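The pink tablecloth, one month in

2020-09-19

I bought the tablecloth in Grerelbridge for 11 dollars, which is the price at which I stop asking whether I need something. It's pale pink and has faint cursive writing on it. I have read it from every side of the table and still couldn't tell you what it wants from me.

Since then the big room has slowly been giving in to it. The white vase with the diamond pattern came out of the cupboard, where it had spent two years holding takeout menus. Then the vase needed flowers, so now I am a person who buys carnations. I had always filed carnations under gas station, and I take it back. A tight round bunch of pink ones looks like somebody planned it.

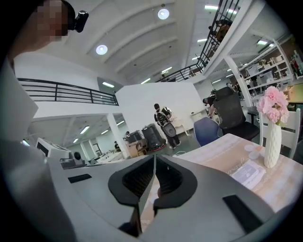
Do carnations really last longer than roses?

In my house they do, by a week or more. I change the water every other day, trim the stems when I remember, and keep them off the windowsill.

The chairs are still a problem. We have a white one with a slatted back, a blue one with a curved back and a black mesh office chair, and together they look like the waiting area of a dentist who is also a lawyer. I priced a matching set from Furkorau at 345 dollars a chair and closed the tab. The mesh one is the only one anybody fights over anyway.

The little white table with the curved legs stays too. It's far too fancy for us and holds very little, but it was here before the tablecloth and I think it feels vindicated.

Next up is the cupboard, which now has a pile of takeout menus and no vase to put them in.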